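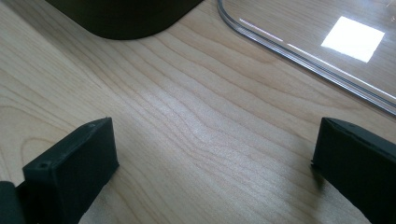

Hand-held gripper demonstration

Print | E-mail

Hand-held gripper demonstration is a way of gathering examples for a robot learning system without using a robot. A person carries a two-fingered gripper fitted with a camera and does ordinary jobs with it, such as moving a cup. The recordings are then used to train a program to drive a real arm.

Supporters say the method is cheap and quick. Evidence for the second claim is thin. The Kollura set, gathered at Millham, is often quoted as holding 2483 examples, but Melina Athanasiadis found that 87 of the first 1000 had to be thrown away, mostly for lost tracking. The hours spent sorting them do not appear in the published costs.

Glossy and see-through surfaces are a known difficulty, as reflections shift when the camera moves. Whether more examples cure this is disputed. Detlef Hamann has argued that most sets come from too few rooms and tables, and that success rates measured on those same tables say little. Repeat trials elsewhere are rare.

See also: Teleoperation; Imitation learning

Print | E-mail

Comments (3)

Stepan Dmytriv: The Kollura figure includes retakes. Should be stated.

L. Fedoruk: Nine people did all the recording, which matters more than the total.

Pylyp Chornovol: Is there a source for the costs?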